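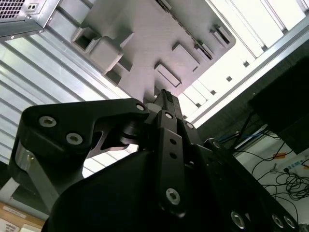 The Jendik Repair Fund has now been running since July, and this report covers the work done up to November 9, 2018. The money was given to us for three things: opening the repair bench to the public four afternoons a week, training new repairers, and building up a stock of spare parts for household goods whose makers no longer supply them. The third has gone more slowly than the first two. Most of what people bring in can be fixed with ordinary screws, wire and glue, but a broken housing or mount often can't be bought at any price, and then it has to be drawn and printed. A gray plastic plate with a hollow square boss, a few raised pads and a slotted bracket at one end is a fair idea of the sort of shape involved, and the faint print lines across the surface are acceptable to us on anything that sits inside a case. Drawing a shape like that takes a new repairer most of a day.

Items received

We logged 1,702 items in the period. Of these, 1,601 have been closed, meaning either repaired and returned or given back to the owner with a written note of what was wrong. The rest are on the shelves waiting for parts or for the owner to call us back. Lamps, vacuum cleaners and radios make up the bulk of it. We stopped taking microwaves in the second month after Rhodri Skyrme reviewed our insurance, and we have put a sign on the door saying so. People still bring them.

Training

Tegwen Jarman ran the evening course twice. The first group was too large for the room and several people dropped out before the soldering sessions. The second group was smaller and nearly all of them now take a regular bench shift. Tegwen has asked for a third round in the new year with the electrical safety session moved to the first week, and we have agreed.

Parts

The parts catalog has 274 entries. Each one lists the item it fits, the drawing, the material and whether it has been tried in use. Ludivine Gaillard is checking the early entries, several of which were measured from worn originals and came out loose. We would like to keep new entries on hold until she is done.

Two suppliers have been used for motors and belts. Soylu has been reliable but slow on small orders. Vasari was cheaper, though one batch of belts was the wrong width and had to go back – the credit note has arrived and is included in the accounts.

Spending

We are under budget on rent and over on consumables, mainly solder, fuses and replacement cords. We are asking to move $3,000 from the rent line to consumables for the remainder of the grant. Nazar Stelmakh has sent the form separately. Nothing else in the budget needs to change.

Next period

The lease on the Zorari Street unit has been renewed on the same terms. Cadi Rowlands is talking to the two libraries on the east side of town about monthly drop-off points, which would help people who can't get to us by bus. One library has agreed in principle but wants to know who is responsible for items left overnight. We expect to settle that before the next report, and will send the draft agreement when it is ready.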